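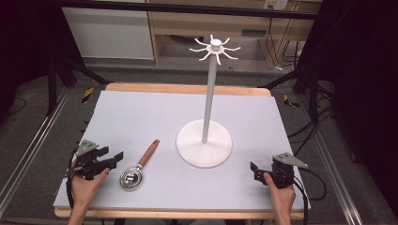
Poste à deux pinces portatives : réglage et entretien

Fiche atelier de Blandine Delorme, reprise en juin. Elle concerne le poste Rurnon, monté avec deux pinces tenues à la main et un plan de travail recouvert de mousse.

Préparation du plan

Poser le panneau de mousse à plat sur le plateau en bois. Dépoussiérer le dessous avant la pose : un copeau coincé suffit à faire basculer un pied circulaire. Nettoyer la face supérieure au chiffon microfibre à peine humide, sans solvant. L'acétone attaque la mousse.

Placer l'arbre à tasses avec son pied entièrement sur le panneau. Garder un dégagement suffisant sous les crochets pour le passage des mâchoires. Les câbles sortent vers l'arrière des pinces et pendent hors du panneau. Ne jamais les faire passer entre le pied et l'opérateur.
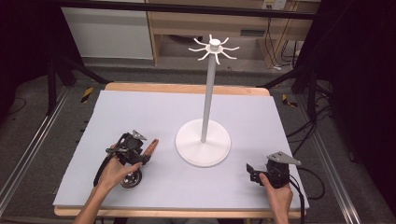

Arbre à tasses à huit crochets, une pince dans chaque main.

Contrôle des câbles

Couper l'alimentation, puis suivre chaque câble du connecteur jusqu'au boîtier. Une gaine blanchie ou aplatie se remplace, elle ne se répare pas au ruban. Laisser une boucle souple à la sortie de la pince, le poignet doit tourner sans tirer sur le connecteur. Au sol, ranger le surplus hors de la zone de passage.

Contrôler ensuite la plaque métallique grise fixée sur chaque pince. Si elle bouge sous le doigt, resserrer les vis en croix, au tournevis manuel. Relancer le calibrage après toute intervention sur cette plaque.
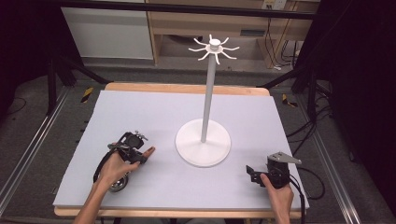 Mâchoires et articulations

Ouvrir et fermer chaque pince à vide, 14 fois, en écoutant. Un claquement régulier indique une bague usée, un frottement sourd plutôt de la poussière dans les biellettes. Souffler à la poire, essuyer, puis déposer une goutte d'huile Serncombe par pivot. Essuyer l'excédent tout de suite : l'huile qui migre vers les patins fait glisser les manches en bois.

Les patins noirs se dégraissent à l'alcool isopropylique. Laisser sécher 18 minutes. Les remplacer par paire au bout de 1000 cycles, ou plus tôt si la surface devient brillante. Référence au magasin : Kincaid 2274.

Essai de serrage

Prendre un ustensile à manche en bois et le serrer à mi-hauteur, les deux patins à plat contre les flancs. Le manche ne doit ni pivoter ni descendre. S'il tourne, reprendre le parallélisme des doigts avant d'augmenter l'effort. Un bois tendre se marque vite.

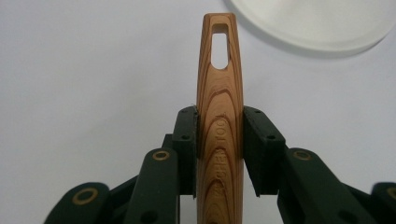 Peut-on utiliser de la graisse au lieu de l'huile sur les pivots ?

Mieux vaut s'en tenir à l'huile fluide. La graisse retient les poussières de mousse et durcit dans les bagues, ce qui oblige à démonter les biellettes pour les nettoyer.

Noter chaque remplacement de patins dans le cahier du poste, avec le côté concerné (gauche ou droit) et le relevé du compteur.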